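Low Season

3 comments
12 shares

The last ferry of September left Hokia at noon with 59 passengers, and Jamila Gamage watched it from the office of the tourist board, where she worked alone. On her desk was the new brochure. The ministry wanted visitors all year now, and she had to write what was beautiful in winter.

She wrote "quiet beaches" and erased it. In winter the beaches had seaweed up to the knee.

At four o'clock a man came in with a small suitcase. He said his name was Bijan Jafarzadeh and he had a room booked at the Navaratnam guesthouse, but the door was locked.

"Malsha closes when the ferry goes," Jamila said. "Did she know you were coming?"

"I paid for 110 nights," he said. "I think she believed it was a mistake."

Jamila telephoned. Malsha Gunawardena had believed exactly this. She was already at her sister's house, on the other side of the hill, and she would need an hour to come back with the key. 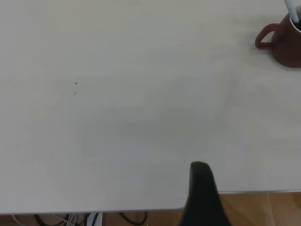
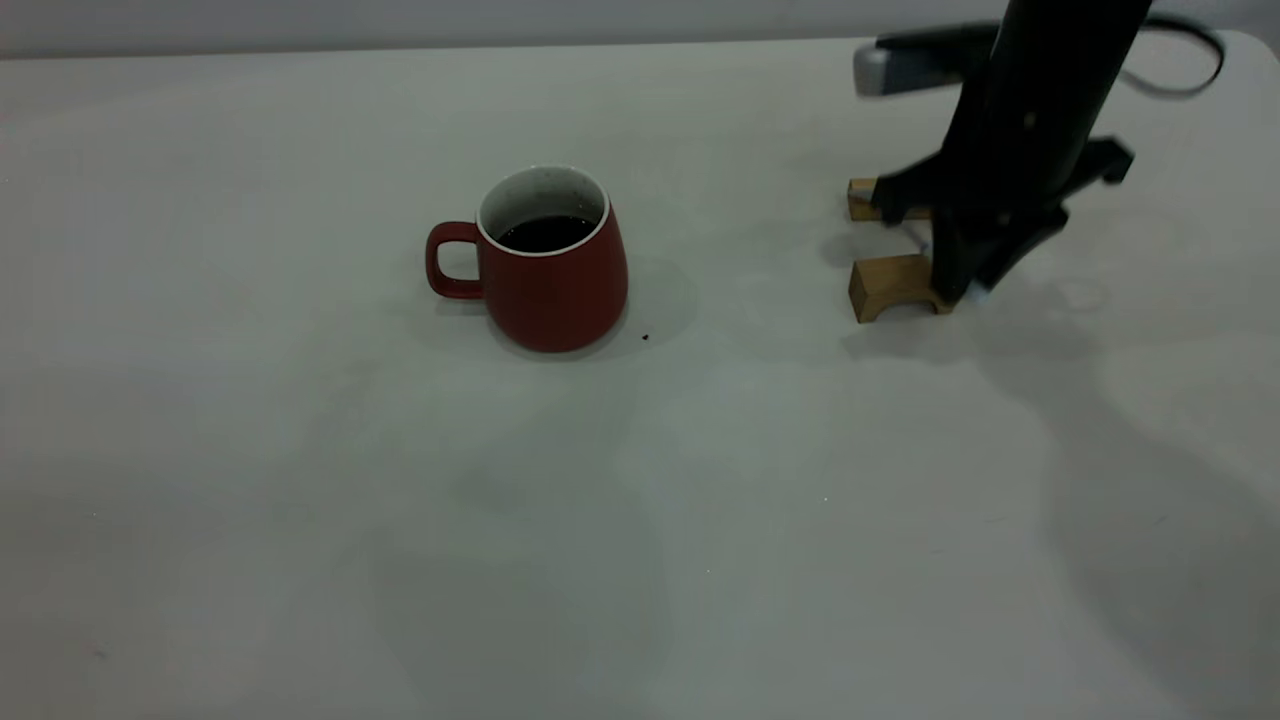

So they waited. Jamila asked him, for the brochure, why a person would come to the island at such a time. He thought for long, as if the question had a price.

"My wife and I came here two times, in August," he said. "We could never find a chair at the harbor. She always said, one day we will come when they are all free."

Jamila did not ask where his wife was. She looked out at the harbor, where old Obaidul Bandara was stacking the chairs of his café and tying them with a rope.

She opened the window. "Obaidul!" she shouted. "Leave two of them!"

He lifted his hands to show that he did not understand, but he untied the rope. Bijan picked up his suitcase and went down the steps, and Jamila went back to the brochure and wrote, under winter, that there was always a place to sit.

Share 12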